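Amlow Issues Results of Tableware Durability Program

Dalport, 24 May 2023 - Amlow, a supplier of reusable tableware to school and workplace kitchens, today released the results of its tableware durability program. The program covered 1,873 plates withdrawn from regular service at 53 kitchens and compared them with unused stock from the same production lots.

Each plate was checked for rim deformation, surface scratching, color change and residual staining. Plates were weighed before and after a fixed drying period to determine water uptake. Those with a visible crack were recorded as failed and were not tested further.
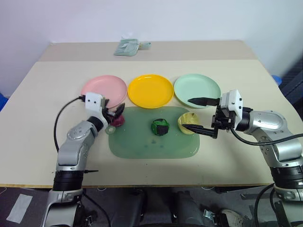

Round plastic plates in pink, yellow and mint green.

Rim deformation was the most frequent reason for rejection. It was concentrated in plates that had been stacked while still warm from the dishwasher. Scratching was heavier at sites using metal serving tools but did not by itself lead to rejection in most cases.

"The stacking result changes our handling instructions," said Krisztina Borbély, head of product testing at Amlow. "We previously gave a maximum wash temperature and said nothing about the interval between washing and stacking. The revised sheet sets that interval at 10 minutes with the rack door open."

Color change was measured against a retained reference plate for each lot. Yellow plates showed the largest shift and pink the smallest.

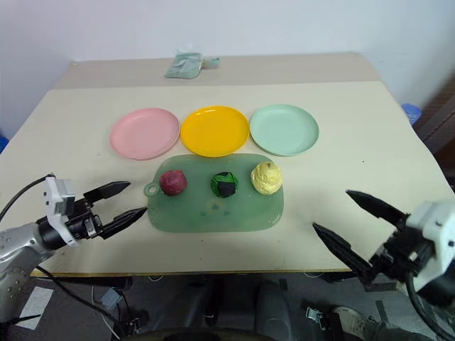
Staining was assessed separately, after one additional wash at 61 degrees Celsius. Tomato-based sauces left the most persistent marks. Sites that rinsed plates within the meal period returned fewer stained items than sites that held them for a single wash at the end of the day.

Amlow will make two changes to its standard range. The rim section will be thickened on all round plates, and the lot code will be moved to the underside of the foot ring, where it is less exposed to wear. Outside diameter is unchanged - existing racks and carts will accept the new plates. Orders placed before the changeover will be filled from current stock.

Deliveries of the revised plates begin in July through Orozco, the company's distribution partner. The full test report and the revised handling sheet are available to customers on request.

Media contact: Noémi Hegyi, Amlow, Dalport
Technical inquiries: Tala Awad, Product Testing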